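Greta bleibt, Pop kommt dazu: unsere Haushaltsplanung fürs zweite Halbjahr

18. August 2022

Seit Juli schiebe ich eine Tabelle vor mir her, die einfach nur «Anschaffungen» heißt und inzwischen 113 Zeilen hat. Wer schon länger mitliest, weiß, dass wir bei Kusiton eine kleine Werkstatt sind und jeden größeren Kauf gefühlt dreimal umdrehen, bevor wir ihn dann doch machen. Gestern Abend habe ich mich endlich hingesetzt, mit einer Kanne Tee und ziemlich guter Laune, und alles durchgerechnet, was unser Glasprojekt noch braucht.

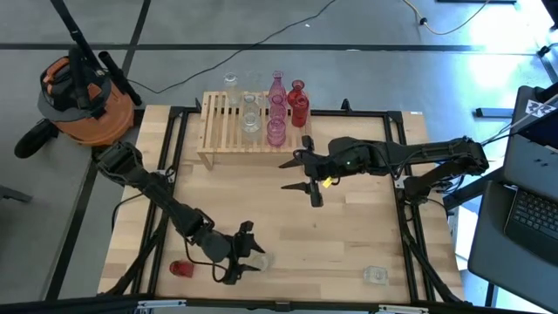 Foto: Kusiton / Werkstatt

Greta ist unser Arbeitsplatz mit den zwei Armen, und an ihr wird nicht gespart. Die Arme selbst sind bezahlt, das Geld fließt jetzt in den Kleinkram: Ersatzfinger für die Greifer, Kabel, Klemmen und natürlich Glas. Beim Glas habe ich mich anfangs gründlich verschätzt! Ich dachte, man kauft einmal einen Karton Vasen und hat dann Ruhe. Inzwischen plane ich einen festen Monatsbetrag ein und kaufe bewusst durcheinander, glatt und gerippt, klar und farbig, weil durchsichtige Sachen für die Kameras eine ganz andere Aufgabe sind als ein Pappwürfel. 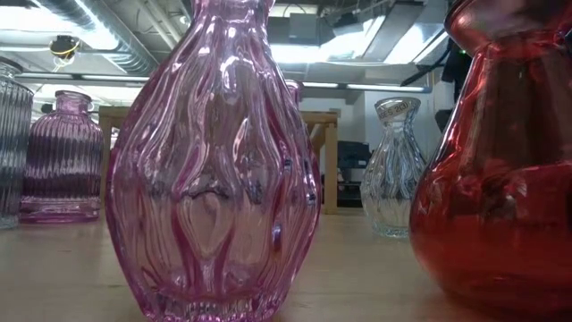 Der zweite große Posten ist Pop, so nennen wir den geplanten zweiten Tisch. Zwei Angebote liegen vor, und das von Misport gefällt mir besser, obwohl es teurer ist (Gestell, Montage und Einweisung sind drin, beim anderen kommt alles einzeln obendrauf). Die Lieferzeit beträgt fast 18 Wochen, wir müssten also bald unterschreiben. Ich schlafe noch ein paar Nächte darüber, aber mein Bauch hat sich wohl schon entschieden. 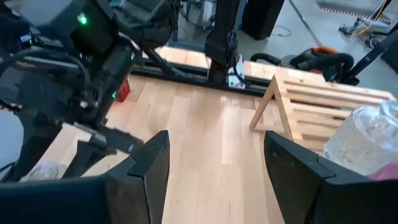
Warum mietet ihr den zweiten Tisch nicht erst einmal?

Das haben wir durchgerechnet. Nach fünf Monaten wäre die Miete bei unserem Angebot so hoch wie die Anzahlung, und umbauen dürften wir an dem Tisch auch nichts.

Unterschätzt habe ich übrigens auch die Stunden. In der ersten Fassung meiner Tabelle stand für Einrichten und Kalibrieren eine glatte Null, das war schon sehr optimistisch von mir. Jetzt gibt es dafür eine eigene Spalte, und daneben noch eine für Wartung.

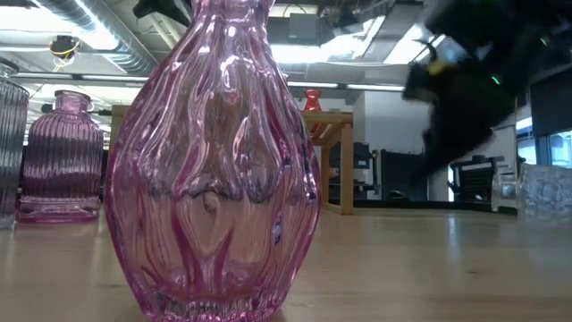 Wie viel Reserve plant ihr ein?

Ein Zehntel der Gesamtsumme, und zwar auf einem getrennten Konto, damit ich im Herbst nicht in Versuchung komme.

Die Versicherung fehlt noch, da warte ich auf einen Rückruf. Sobald die Zahl da ist, trage ich sie nach und schreibe hier, ob es bei Misport geblieben ist.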